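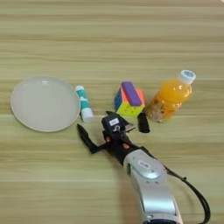 How do you watch a long sitcom from start to finish without losing your place? Pick one episode order, write it down, and mark off each episode as soon as the credits roll.

Last updated: January 22, 2019

I used this method for all nine seasons of Flenska, and it works for any older show you own on disc or stream at home.

1. Choose your order first. Some shows aired out of the order they were filmed in. Flenska has a broadcast order and a disc order, and the two don't match in season three. I go with the discs. Either is fine as long as you don't switch halfway.

2. Make the list. A notebook page holds up to 50 titles if you use both columns. Write the season and episode number, then the title. Leave a little space at the end of each line.

3. Mark the episode when it ends. Streaming apps often count an episode as watched if you fall asleep during it. Your list won't.

4. Note the two-parters. Put a bracket next to both titles so you don't start the first half at bedtime – I did this with the Lulturano wedding and was up far too late.

5. Decide about clip shows. I skip them and write "skip" on the line. Amanuel Gashaw, who lent me the last three seasons, watches every one.

6. Keep specials on a separate page. The Flenska reunion isn't on the discs, so it has no number. I put it after the finale.

If you stop for a few weeks, rewatch the last episode you marked before going on.

Related
Flastuswood: where to start
Every Seixas Christmas episode, in order
How to store DVD box sets
What to watch in February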